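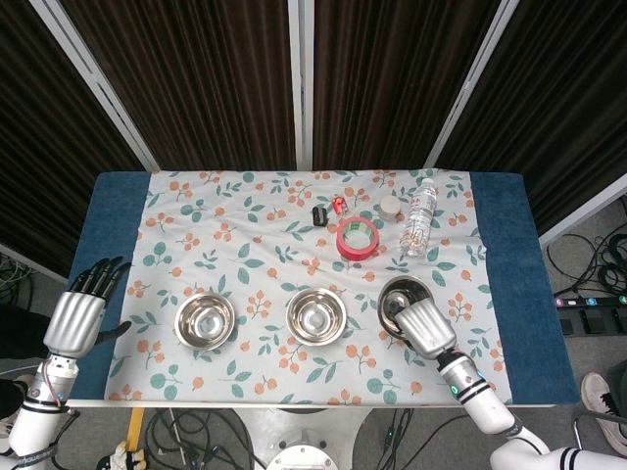 ## 3.2 Collecting the tabletop episodes

**Figure 4.** Three bowls on the printed cloth, right hand reaching into the one on its side of the table, small objects farther back.

I'll be upfront that this is the part of the project I enjoyed most, and also the part that ate most of our February. The Kustero set is 800 episodes, all of them teleoperated, all of them short, and every one starts from a table somebody laid out by hand. We gave the operator a goal in plain words ("put the tape in the middle bowl") and left the rest up to them. No fixed path, no fixed grasp. I wanted the messy variety you get when a person is just trying to get the job done!

The objects are ordinary things we had lying around the lab: a roll of red tape, a plastic water bottle, a little round white container with a lid, and a few smaller bits (see Figure 4). Between episodes we shuffled them, sometimes tipped the bottle over on its side, and sometimes swapped which bowl was the target. The bowls themselves are stainless steel and shiny, and I went back and forth on that for a while. Reflections are a pain for the vision side. But kitchens are full of shiny bowls, so they stayed, and so did the busy cloth with its berries and leaves (my pick, and I stand by it).

Halyna Didenko drove 17 of the first sessions and she changed my mind about something. In our older Rustad set we told operators to keep the idle hand parked low and still. Halyna kept it raised and open near the edge of the table instead, and asked if that was okay. I said sure, let's record it and see. Those clips looked more natural to me than the parked ones, and we dropped the old rule for everybody (Section 5 has the comparison, and it's a smaller gap than I'd hoped for).

Each session ran 60 minutes, including resets. We threw out an episode if an object left the table or if the hand stream dropped, but we kept the clumsy ones: missed grasps, second tries, a long hover over a bowl while the operator made up their mind. I know some groups cut those. I've come to think a policy needs to see a person fumble and fix it, and with the clumsy clips in there we had 34 episodes where the operator tried three or more times before letting go of the tape in the right spot.

Labels were added the same afternoon in Prisora, by whoever had been driving, while they still remembered what they were trying to do.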